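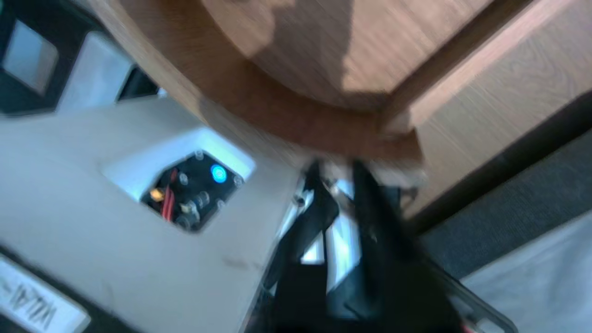 Section 4 of the Brodo build guide covers wrist wiring, first power-up and teaching the arm to close its fingers on something less forgiving than foam. It assumes you have finished Section 3, including the boring bit with the cable ties. Brodo runs off a Prakitz controller board, and the board has one status light that matters. It should glow a steady blue, the same blue you get behind the opening in a grey panel with the red wires looping past it, and you should be able to see it from wherever you are crouching. If you have to lie on the carpet to find it, turn the base round before you go any further.

4.1 Before you switch on

1. Unplug the arm. Yes, again.

2. Take the cover off the electronics opening and put its screws in a cup. Mohcine Soliman's build at Hurnthorpe is held together by whatever he found in a biscuit tin, and sounds like it.

3. Check that the red wires have slack. They should hang in a loose loop, with enough to spare for a full turn of the shoulder.

4. Push each connector home until it clicks. A connector that went in without a click is only visiting.

5. Tighten the round terminals by hand, then a quarter turn with the small screwdriver. The big one strips them. We have a drawer of stripped ones if you would like to see.

NOTE: Boards bought before September have the servo and sensor sockets the other way round. The printing on the board is correct. The printing on the leaflet is a matter of opinion.

4.2 First power-up

1. Clear everything out of reach of the arm, including yourself. Reach is 58 cm with the fingers closed, and a bit more when it is in a mood.

2. Plug in and wait for the light. Blue means ready. Blinking blue means it is looking for its settings file. No light means go back to 4.1, step 4.

3. Type "han home" on the laptop. Han is the control program, written by Stavros Tsakiris over one winter and documented by him over no winters at all. The arm should fold itself up slowly.

4. If the arm unfolds, press the stop button. The shoulder motor is wired backwards. Swap the two outer wires and try again.

CAUTION: Keep sleeves, lanyards and hair away from the fingers. They close at the same speed whatever is between them.

4.3 Teaching the gripper about wood

Wooden edges are good practice and also hard to replace, so start with furniture you don't like.

1. Run "han jog" and bring the fingers up to just under the edge, at the slow setting. At the fast setting the wrist camera gives you a smear where the fingers ought to be, and you will be steering by hope.

2. Open the fingers wider than you think you need.

3. Move up in small steps until the edge sits between them. A curved edge takes longer than a straight one, as the fingers like to slide along it.

4. Close with the grip value set to 216. Anything higher leaves dents, and the workshop has enough of those.

5. Save the position under a name you will recognise next week. "test2" is taken. So is "test2final".

NOTE: Lamps matter. If the metal between the fingers throws white streaks into the camera, move the lamp. Dimming it only gives you darker streaks.

CAUTION: Error 3081 means the wrist has hit something solid and is still pushing. Press stop first, then read the rest of the message.

4.4 Putting it away

1. Run "han home" and wait for the arm to finish folding.

2. Switch off at the wall and wait for the blue light to go out. It takes a few seconds.

3. Put the cover back on with all its screws. Any left in the cup belong to Section 3.

Camera calibration is in Section 5.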